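PRESSEMITTEILUNG

Drillamari 4 ist da: Unsere Greifplanung erklärt jetzt, warum sie zögert

Idico gibt die neue Version seiner Planungs- und Wahrnehmungssoftware für Roboterarme frei. Ein Bericht von Ruba Sayegh, Produktleitung Drillamari

Seit Donnerstag liegt Drillamari 4 auf unserem Server, und ich gebe zu, dass ich beim Hochladen ein bisschen feierlich geworden bin (es gab Kuchen, leider schon vor dem Mittagessen). Wer uns noch nicht kennt: Drillamari ist die Schicht zwischen Kamerabild und Armbewegung. Die Software sucht im Bild nach greifbaren Dingen, schlägt Griffe vor, rechnet eine Bahn und überwacht, ob die Bahn unterwegs noch stimmt. Den Arm, den Greifer und die Kameras bringen unsere Kundinnen und Kunden selbst mit.

Die größte Neuerung heißt bei uns intern nur "das Warum-Fenster". Bisher blieb ein Arm manchmal stehen, und man durfte sich durch Protokolle wühlen, bis man den Grund hatte. Jetzt schreibt der Planer jede verworfene Bahn mit einer Begründung auf, in ganzen Sätzen und mit dem passenden Kamerabild daneben. "Griff verworfen, Handgelenk käme zu nah an die Tischkante" liest sich morgens um acht einfach besser als ein Fehlercode!

Angefangen hat das alles mit einer Übung, die furchtbar simpel klingt: einen Becher an eine markierte Stelle setzen. Auf einer hellen Fläche mit dünn aufgedruckten Kreisen ist das für die Bilderkennung allerdings eine ziemliche Zumutung. Die Linien sind blass, das Deckenlicht ist hell, und ein durchscheinender Becher hat im Bild ungefähr so viel Kontur wie eine Qualle. Fouad Moussa hat die Kreiserkennung deshalb komplett neu geschrieben. Sie arbeitet jetzt mit der ganzen Ellipse, die ein Kreis aus schräger Sicht ergibt, und kommt auch dann noch zu einem Mittelpunkt, wenn ein Gegenstand einen Teil der Linie verdeckt.
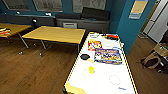

Übungstisch mit gelbem Rand, aufgenommen mit der Kopfkamera. Der kleine gelbe Becher steht etwa in der Mitte der Fläche.

Das zweite große Thema ist die Anfahrt. In Version 3 hat der Arm den kürzesten Weg genommen und ist dabei gern einmal selbst durchs Kamerabild gewandert, genau vor das Objekt, das er greifen wollte. Version 4 kennt die Form des eigenen Arms und plant die Sichtlinie gleich mit ein. Das kostet Rechenzeit, die wir an anderer Stelle wieder eingespart haben: Bahnen, die einem schon bekannten Fall ähneln, holt der Planer aus einem Speicher und passt sie nur noch an. Khalil Kassab hat daran den ganzen März gesessen und möchte das Wort "Zwischenspeicher" vorerst bitte nicht mehr hören.

Wer möchte, kann die Bahn vor der Freigabe auch in Zeitlupe durchlaufen lassen und an jeder Stelle anhalten. Die Finger werden dabei einzeln angezeigt, mit ihrem Abstand zur Tischfläche und zum Zielobjekt. Ich selbst benutze das ständig, gerade bei niedrigen Gegenständen, wo ein paar Millimeter Fingerkrümmung darüber entscheiden, ob ein Griff überhaupt in Frage kommt.
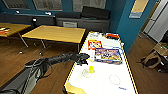 Vom Tisch in die Küche

Ein Becher auf einem aufgeräumten Tisch ist das eine. Unsere Partnerfirma Zivov wollte es etwas häuslicher und hat uns eine Wunschliste mit 23 Küchenaufgaben geschickt, vom Sieb bis zur Besteckschublade. Steinar Ragnarsson hat sie ausgedruckt und neben die Kaffeemaschine gehängt, was ich bis heute für eine Form von Druckausübung halte.

Für die Küche reicht der Blick von oben oft nicht. Drillamari 4 verrechnet deshalb die Bilder aus 2 Kameras, einer am Kopf und einer am Handgelenk. Aus der Ferne entscheidet die Kopfkamera. Je näher der Greifer seinem Ziel kommt, desto mehr Gewicht bekommt das Handgelenk, und der Übergang läuft fließend. Das klingt selbstverständlich, hat uns aber etliche Abende gekostet, weil die beiden Kameras sich anfangs ständig widersprochen haben. Ein Sieb zum Beispiel! Lauter Löcher, durch die man den Untergrund sieht, dazu glänzender Kunststoff und ein gebogener Griff. Die alte Version hielt die Löcher für eigene kleine Objekte und wollte sie am liebsten einzeln sortieren.
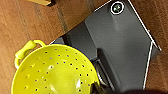
Die neue Flächenerkennung fasst solche Muster zu einem Körper zusammen und sucht zuerst nach Rändern und Griffen. Unscharfe Bereiche am Bildrand, wo oft die eigenen Finger liegen, blendet sie aus der Suche aus. Trainiert und geprüft haben wir das Ganze mit rund 2650 Aufnahmefolgen, die wir selbst eingespielt und beschriftet haben. Fadi Qudah hat dafür ein Beschriftungswerkzeug gebaut, das so angenehm zu bedienen ist, dass wir es der Version 4 gleich beilegen.

Glas, Edelstahl und weiße Fronten

Am meisten Respekt hatte ich vor der Spüle. Glas lässt den Hintergrund durch, Stahl spiegelt, und weißes Geschirr vor weißer Wand ist für eine Tiefenschätzung kein Vergnügen. Drillamari 4 führt deshalb zu jedem Bildbereich eine Vertrauenszahl mit. Sinkt sie zu weit, hält der Arm Abstand und sucht sich einen anderen Blickwinkel, bevor er weiterplant. Auch Klappen und Auszüge kann man jetzt als bewegliche Hindernisse anlegen, mit Drehachse und Endlage. Eine offene Gerätetür ist damit im Modell wirklich eine offene Tür.
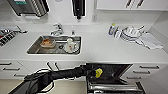
Küchenzeile mit geöffnetem Geschirrspüler. Der Greifer befindet sich knapp über der Innenseite der Klappe.

Ganz fertig sind wir natürlich nicht. Textilien bleiben schwierig, ein Geschirrtuch hat nun einmal jedes Mal eine andere Form, und gestapelte Teller geben wir in dieser Version ausdrücklich nur als Testfunktion frei. Über Rückmeldungen dazu freue ich mich sehr, auch über die ungeduldigen.

Verfügbarkeit

Drillamari 4 steht allen Kundinnen und Kunden mit laufendem Wartungsvertrag ohne Aufpreis bereit. Bestehende Projekte aus Version 3 lassen sich übernehmen, nur die Kameraabgleiche müssen einmal neu gemacht werden. Schulungen und Einrichtung vor Ort übernimmt wie bisher unser Vertriebspartner Pētersons.

Pressekontakt: Ruba Sayegh, Idico, Produktleitung Drillamari. Bildmaterial und Testzugänge schicke ich auf Anfrage gern zu.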